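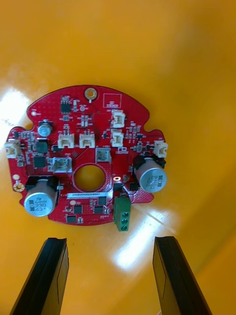

Placa redonda vermelha, com o retângulo do «QC STICKER» ainda em branco.

Junho, onze e tal da noite

Voltei do terceiro encontro do programa Clarnach e continuo sem saber o que comprei. Foram 900 euros por um percurso de «clareza interior e liderança de si», palavras do Bülent Tuncer, que nos recebe descalço e nos pede que deixemos o cargo à porta. Deixei o meu. Não senti diferença.

Hoje eram 90 minutos sobre «a voz que nos sabota». Tínhamos de lhe dar um nome. A Halina chamou Zumix à dela e toda a gente achou muito corajoso. Eu escrevi «prudência» e o Bülent inclinou a cabeça, como quem encontra um caso difícil. Perguntou-me o que estaria eu a proteger. Respondi que a conta bancária. Riram-se, ele também, mas anotou qualquer coisa.

O caderno do curso tem 233 páginas e calculo que umas 36 sejam linhas em branco para eu preencher. Na página do «compromisso sagrado» pede-se assinatura e uma testemunha. Assinou o Leszek, que queria era ir fumar.

Tenho de ser justo com a parte do silêncio. Sentámo-nos aos pares, calados, e a Fotini Vasilakis começou a chorar sem fazer barulho. Fiquei ali, sem saber onde pôr as mãos. No fim agradeceu-me. Não fiz nada, e desconfio que o Bülent vai dizer que era essa a lição e cobrar por ela no nível dois.

Porque há um nível dois, claro, um retiro em Rirnthorpe, com desconto para quem decidir «a partir do coração» até ao fim do mês. O meu coração pediu para ver as condições de cancelamento. Ficaram de mandar por e-mail.

Telefonar à Halina por causa da boleia. Para a próxima temos de levar uma carta escrita ao homem que seremos daqui a dez anos. Já comecei duas e em ambas lhe pergunto se recuperou o dinheiro.

Tempo de leitura: 2 minutos
Última atualização: junho
Contacto | © Todos os direitos reservados | Voltar ao topo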